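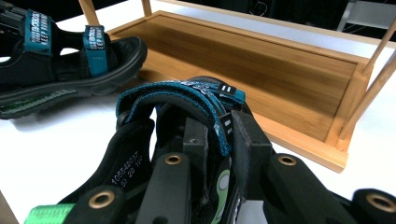

Second sandal in the fingers, first one on the table by the bamboo shelf.

Closed-position reading drifts on hand-held Bunder gripper, eyelets turning in the fingers

Dagmar Jurčo
Posted in Grippers and End Tooling

We run one hand-held Bunder unit at the Batalthorpe bench. Printed fingers, matte black, with brass eyelets set into the plastic. It is squeezed by hand through the trigger linkage, and the opening is logged by the encoder on the carriage. The same fingers are used on the arm in the next bay, so whatever we do to the hand unit has to be repeatable on the other one.

The job at the moment is footwear: pick up, move, place on a shelf. Children's sandals with webbing straps. The sole is thick, the lining is soft and the straps go wherever they like. A good grasp has one finger inside the foot opening and the others against the outside, and the operator has to squeeze fairly hard to stop the sandal rotating when it is lifted.

The fault is as follows. At the start of a session I close the empty fingers, zero the encoder and open again. After a morning of sandals I close the empty fingers and the reading is 13 counts above zero. If I leave the unit overnight with the fingers open, it comes back to four or five counts, never to zero. With rigid test blocks in place of the sandals the drift is two counts over the same number of grasps, and I would ignore that.

Checked so far:

Encoder cable and connector. Reseated, no change.
Carriage rail. Wiped and inspected, no debris, travel is smooth end to end.
Trigger spring. Swapped with the spare, no change.
Finger mounting screws. Tight at the start and tight at the end. I put paint marks across the heads and they have not moved.

What I did find is that one eyelet on the right finger can be turned with a fingernail. The others are fixed. I don't know if it has always been like that. The fingers came as a set from the Landeg print shop in May and I did not inspect the eyelets individually.

Two things I would like to know. Can a loose eyelet account for a shift of that size at full close? And if I replace the finger, is there a proper procedure for setting the pair, or do people just bolt the new one on and zero again?

Other details in case they matter: logging rate is 100 samples per second, the room is not temperature controlled, and the fingers have never been cleaned with anything stronger than a damp cloth.

trigger_finger_tom

Had the same thing on an older one. Just re-zero every time you change objects. Takes two seconds. 13 counts is nothing on something soft like a shoe, the sole squashes more than that. I would put a drop of superglue on the loose eyelet and carry on.

If it really bothers you, tighten everything up another quarter turn.

Comment from Dagmar Jurčo

Re-zeroing hides it in the log but the grasp widths recorded between two zeros are still wrong by an unknown amount. I need those widths. I also would not put another quarter turn on screws going into printed parts.

rail_and_carriage

Don't use superglue. It wicks into the layer lines and the plastic goes brittle next to the eyelet. I have thrown away two fingers that way.

On the first part: the eyelet may be a symptom. It depends on what your eyelets do. On some finger sets they only line a hole so that a cord or a tie can pass through without cutting into the print. On others they are the bearing surface for a pin and the finger position depends on them directly. Take the finger off and look at the back. If a pin or screw shank passes through the brass, a turning eyelet means the hole behind it is worn oval and the finger can sit in more than one place. If nothing passes through, the eyelet cannot move the closed position by itself and you should look elsewhere.

The overnight recovery is the useful part of your post. Wear does not recover. A screw that has slipped does not recover either. Plastic that has been held bent does, partly, and that fits a high squeeze on a springy object for several hours. Your rigid blocks need less force to hold, so the fingers bend less and the drift is small. I think you have two effects added together:

Creep in the finger, which is the part that comes back overnight.
Something seated or worn, which is the four or five counts that remain.

To separate them, do this with the unit cold, before any work.

1. Remove both moving fingers. Mark left and right on the back with a paint pen.
2. Lay each one on a flat plate, gripping face down. Try a feeler gauge under the tip and under the middle. Write both down.
3. Check the mounting holes for an oval shape with a plain pin gauge, turned through a quarter turn between tries. If the fit changes with direction, scrap the finger.
4. Inspect the root, where the finger meets the carriage block, under a bright light at a low angle. A pale line across the root on dark plastic is stress whitening. Scrap the finger if you see one, even if it is short.
5. Refit, finger-tight only. Close the carriage on a parallel block 24 mm wide. Keep a light squeeze on the trigger so that both fingers lie flat on the block.
6. Tighten the screws in stages, alternating sides, with the squeeze held.
7. Remove the block, close empty, zero the encoder.
8. Put the block back, close at normal working squeeze and record the reading. This is your reference. Write it on tape on the handle.

Step 5 is the answer to your second question. Bolting on a new finger and zeroing again gives you a zero, but the two faces can be meeting at the tip and standing open at the root. On a rigid part you might not notice. On a sandal the load then sits on the tip and you get more bending than you should.

Repeat step 8 at midday and at the end of the session. If the reading on the block moves by the same amount as the empty reading, the offset is in the mount or the encoder. If the block reading stays put and only the empty reading moves, the finger tips have taken a set and no longer meet where they did.

For the eyelet: press it out from the back, clean the bore with a dry cotton swab, and look at the wall. If the bore is round and the wall is not crushed, a new eyelet with a larger flange, set in a hand press with a backing anvil, will hold. Set it slowly. If the wall is crushed, reprint. We keep a spare pair and change both fingers together, including when only one is bad. Two fingers of different age bend by different amounts and the object shifts sideways as you squeeze.

Comment from Dagmar Jurčo

Did the plate check. Left finger passes, no gap at tip or middle. Right finger has a gap under the middle that takes the thinnest feeler I have. No whitening at the root on either. A screw shank does pass through the loose eyelet, and the pin gauge fits one way and binds the other. So the hole is oval and the right finger is scrap.

I reset the pair with the block method using the spare fingers. Empty drift at the end of the next session was three counts. The block reading did not move.

Istham_Bench

Agree with the above, with one addition and one correction.

The addition is print direction. If the layers run across the finger at the root, it will whiten and crack early whatever you do with the eyelets. Ask the print shop which way up they were built. Flat on the side face is what you want for a long finger. Our record for a pair printed on the side is 393 hours of logged use before the plate check failed, and the pair before it was printed standing up and did not get near that. Same material, same objects.

The correction concerns step 6. Alternate the screws, but let go of the trigger and squeeze again before the last stage. A hand squeeze held for that long sags, and the last screw then pulls the finger over. A bar clamp on the carriage is better than a hand if you have one with soft jaws.

With sandals, also look at where the operator puts the inner finger. If it goes in on top of a strap or one of the padded bands, the load is off to one side and the finger twists as well as bends. Going straight onto the footbed is lower effort for the same hold. We log the empty reading before and after each batch and reject the batch if it has moved by more than six counts.

Comment from rail_and_carriage

Fair point on step 6. I use a clamp on the arm-mounted version and had forgotten that the hand unit has nothing to hold it.

Comment from Dagmar Jurčo

Landeg confirm the May set was printed standing up. New set ordered on the side face, with the larger flange eyelets. I have added the plate check and the block reading to the weekly sheet for both bays. Marking rail_and_carriage as the accepted reply.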